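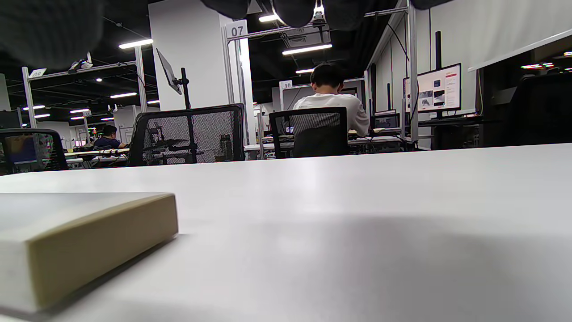

Miltham Water Users Association
Minutes of the regular meeting, January 17, 2026

Chair: Gil-soo Yang
Quorum confirmed at opening. Minutes of the previous meeting approved as circulated.

1. Flundiswood main

The contractor has submitted a revised drawing for the replacement section between the Flundiswood valve house and the Kong Road junction. The new pipe is 8 inches in diameter and follows the existing easement, except at the culvert, where it shifts to the north side. The chair asked whether the shift requires a new easement. The drawing shows the pipe inside the present boundary, but the boundary was last surveyed before the culvert was widened. A survey is to be obtained before the drawing is accepted.

Members discussed shutoff during the tie-in. Properties uphill of the junction will have no supply while the work is done. Written notice to be delivered to each address. The wording used for the August shutoff is to be reused with the boil advisory paragraph moved to the top.

Motion to accept the drawing subject to survey. Seconded. Carried.

2. Tarnard tank

The inspection report was received. Corrosion was found on the ladder brackets and at the overflow screen. The interior coating is rated fair. The inspector recommends replacing the screen now and recoating at the next scheduled drain-down. Cost of the screen is $900, including labor. Approved from the maintenance account.

The level sensor continues to read high after heavy rain. The operator believes water is entering the conduit. The conduit is to be resealed and readings compared with the sight gauge for 3 weeks.

3. Meter reading

Several meters on the lower loop could not be read because the boxes were covered by soil or parked vehicles. Estimated bills were issued. A member objected to repeated estimates at the same address. Agreed that a second consecutive estimate will trigger a site visit.

4. Connection fee

The proposal to raise the inspection portion of the fee to $200 was tabled. The chair asked for a comparison with the present cost of an inspection, including mileage.

5. Other business

The hydrant at Kong Road is leaning and needs to be checked before the main is replaced. Added to the operator's work list.

Meeting adjourned.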